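Kola Long House Shirt
Home > Bedroom > Night and House Wear > Long Shirts

Color: dusty blue
Also in: oatmeal, brick, charcoal
Sizes: S, M, L, XL, XXL
Article number: 4000
Delivery: from our store room in Erbridge, Monday to Friday

The Kola is a long shirt for the house. You can sleep in it, you can have breakfast in it, and many of our customers tell us they also answer the door in it. It is cut wide in the shoulders and in the upper body, and it becomes a little narrower to the hem. The sleeves are long and have no cuff, so you can push them up when you wash the dishes and they stay where you put them.

We have sold the Kola since we opened the shop. The first version was shorter and had a pocket on the chest. The pocket is gone, because things fell out of it when people bent down, but the length has grown two times after requests from customers. The hem is now below the knee for most people in their normal size. If you like it above the knee, please take one size smaller and read the part about sizes first.

The cloth

The cloth is a plain woven cotton, washed one time before cutting and one time after sewing. It is softer than shirt cotton from the first day and it does not need to be "broken in". The weight is medium. In summer it is comfortable with the window open, in winter most people wear something under it.

Please know that this cloth makes creases. We do not treat it with anything to keep it smooth, and we do not plan to do it. If you take the shirt from the line and fold it in the same hour, the creases are soft and they hang out during the day. If you leave it in the basket until Sunday, you will need the iron.

The dusty blue is dyed in the piece – this means the whole shirt goes into the color after it is sewn. The seams take the color a little darker than the rest. Two shirts from different dye lots can have a small difference, so if you want two that match, order them together and write this in the comment field.

How to fold it

A long shirt is not easy to fold in the air, and most tables are too small for it. Use the bed. Pull the duvet more or less straight, it does not have to be perfect, and put the shirt down with the front to the mattress. Take one corner and pull until the cloth is tight, then do the same at the other corners. The large folds go away with pulling and you do not have to stroke every one with the hand.
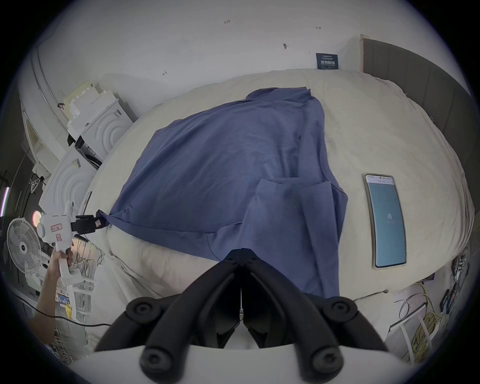
Bring the first sleeve over the back, straight across, and then turn it down along the side. Do the same with the second sleeve. After this fold both long sides to the middle so that you have a strip, and fold the strip from the hem up in 3 parts. The collar should be on top. Folded like this the shirt fits in a normal drawer and also in the Maltik cotton bag, if you have ordered it with the bag.

For a suitcase we recommend to roll it. Make the strip in the same way and roll from the hem, not too tight.

Washing and drying

Wash at 30 or 40 degrees with similar colors. The first wash should be alone or with dark things, as a little blue can come out. Do not use bleach. Turn the shirt inside out if your machine is very full.

Dry on the line if you can. The tumble dryer is allowed on low, but the shirt will lose a little of its length, usually in the first drying and then no more. Iron on medium while the cloth is still damp. The collar is the only place where we find the iron really makes a difference.

Sizes

The Kola is large. Please measure a shirt you already like, flat, from one armpit to the other, and compare with the table on the size page. If you are between two sizes, the smaller one is nearly always correct. The sleeves in size M are made for an arm of normal length; for longer arms take L – the shoulders will fall a little lower but this belongs to the style.

The size is on a small woven tag in the side seam and not in the neck. We moved it there after several complaints about scratching.

What customers write

"I bought the charcoal in April and came back for the blue. Very good for the hospital bag also." 

"Color is more gray than I expected but I kept it. Sleeves are long on me, I turn them up."

"Mine lost one button in the second month. Shop sent a new button with thread in an envelope. Would have been nice to have a spare in the package." (Since this letter every shirt comes with a spare button, sewn inside near the hem.)

Goes together with

Kekana house trousers, same cloth and same dusty blue, dyed separately
Maltik cotton bag, one size, with drawstring
Kola short shirt, S to XL only

Returns and repairs

You can return the shirt within 31 days if it was not worn and not washed. Trying it on at home is of course fine. Please put the paper slip in the parcel, without it we do not know who has sent it. Exchange for another size is free one time per order.

Small repairs to seams and buttons are made in our workroom. Write to Precious Tshabalala at the Erbridge address and tell her the color and where the problem is, then she will answer with the price or tell you that it costs nothing. Please send the shirt washed.

Brick in size XXL is sold out at the moment. Oatmeal is available in all sizes.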